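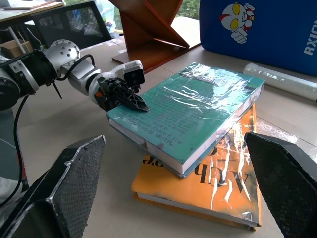 Readers wanted for the Plirkport Slow Book Circle

We are looking for 4 new readers to start in October. Two of the old ones have moved inland and the other two fell out over a Hungarian novel, so there are chairs going.

What it involves

One book a month, none longer than 200 pages. The limit was brought in after the winter of the whaling saga, which ran to 1000 and finished off the biscuit fund as well as most of the friendships. You read the book. You come to the back room at Kolář on the harbour road at half past seven. You say what you thought of it, preferably in fewer words than the author used.

Everyone takes a turn at choosing. Past choices have included a history of salt, a very sad book about a horse, and a crime story in which the murderer was named on the cover. Marcela Vondráček keeps the list and will tell you if we have done yours already.

Who we want

People who finish books, or who can be frank about the page where they stopped. You need no degree, and if you have one we would ask you to be brave about it. Strong opinions on dog-eared corners are welcome but will be heard once only.

What you get

Tea, a borrowed copy of each book, and a say in the argument about large print. There is no pay. There was once a tote bag.

How to apply

Write to Leonie Whitelaw, care of Kolář, 144 Harbour Road, Plirkport. Tell her the last book you gave up on and why. One side of paper, please, and leave out the plot.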